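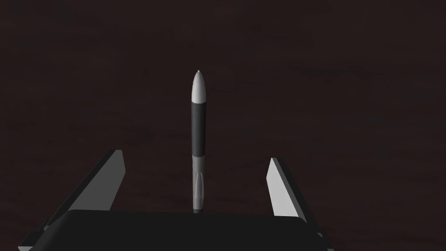
My rain jacket stopped being a rain jacket in March, on the third hour of a walk up to the Wurnlow ridge. The water did not stay on the outside any more. It made dark spots on the shoulders, then the spots joined, and by lunch my sweater was cold and heavy. At home I put the jacket over a chair and looked for the places where the fabric drank the water. For such work it is good to have a slim marker with a rounded, pale cap, the kind you see at the top of this post, and some small pieces of paper tape. I wrote a number on each piece of tape and put it next to a spot. Please do not write on the fabric itself. I did this with an older jacket and the number is still there.

The jacket is a Jesar, the green one with two chest pockets and no pockets for the hands. I bought it in my second year in this country, when I learned that "a little drizzle" can mean six hours. It has been a faithful jacket. I wore it under a backpack almost every time, and this was my first clue. The tape numbers were nearly all on the shoulders, on the lower back and where the hip belt rubs. The sleeves were still fine, and drops rolled off them like off a leaf.

I had always believed that a jacket like this is either waterproof or finished. It took me an evening of reading to understand that there are two different things. There is a membrane inside, and there is a treatment on the outer fabric that makes the water form drops. The treatment goes away with dirt, sweat and rubbing. When it is gone, the outer fabric gets full of water, your own moisture cannot go out, and you feel wet even if the membrane has no hole. So my jacket was perhaps only dirty. I was a little ashamed, as I had washed it one time in all these years, and with the same powder as the towels.

## The washing

I went to Marín, the small outdoor shop behind the bus station, and asked for something to restore it. They sold me a bottle of Posum wash and a second bottle of Posum treatment, 500 milliliters each. The label says you need both and in this order. I think many people buy only the second one. I would have done it too.

Before the wash I cleaned the drawer of the machine with an old toothbrush. Old detergent stays there like chalk, and it pulls water into the fabric, so you would wash your jacket with the same thing you want to take out. I closed every zipper, opened the elastic cords, and ran the gentle program with an extra rinse. Then the treatment, again gentle. Then the dryer on low for 27 minutes, which my care label permits. Please look at your own label, some do not permit it.

I kept notes on the back of an envelope: which program, how much liquid, how long in the dryer. My memory for such things is bad and I want to do it the same way next year.

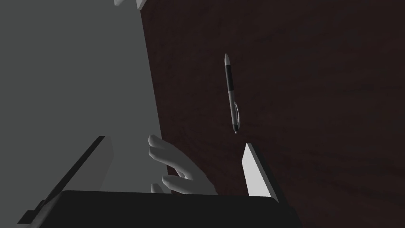
Ikhsan Nasution wrote to me, after I complained about all this in our hiking group, that the dryer is the only part that matters. He dries his shell on low after every wet trip and buys a new bottle of treatment maybe every second year. According to him the old treatment is often still in the fabric but lying flat, and warmth makes it stand up again. He also wrote that I should have tried this first, before I gave my money to Marín. I think he is right, and I wish I had asked before and not after.

I answered that my shoulders were too far gone for this. He wanted to know how I could be sure if I had not tried. I had no good answer.

## How it did in the rain

First I tested it in the shower, on a hanger, with the water not too strong. The back was much better and the hip belt area was good. The left shoulder made nice drops for a few minutes and then one dark patch came back, about the size of a hand. The right shoulder stayed dry. I carry my bag on the left side when I go to work, so I suppose this is the reason.

Then I went again to Wurnlow, by the longer path that starts at the mill and goes up to 1514 meters. It rained from the parking place until the hut. My sweater was a bit damp under the straps and dry everywhere else — for me this is a success.

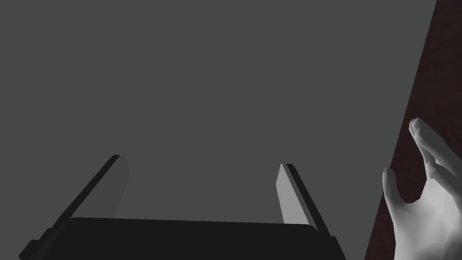 The patch on the left shoulder I treated one more time, with a spray that my neighbor lent me, and I let it dry overnight. It is improved but it is not like the sleeves. I think the outer fabric is simply tired there. When you hold it to the window you can see that it is thinner than the rest.

A new jacket of the same model costs much more now than when I bought mine, and the new version has a hood I do not like, with a stiff part that touches my glasses. So I will keep this one for at least another winter. I moved my work bag to the right shoulder — it feels strange, like writing with the wrong hand, and by the time I reach the office it is usually back on the left.

The leftover Posum is under the sink. Next in the line are my rain pants, and they are in worse condition than the jacket ever was.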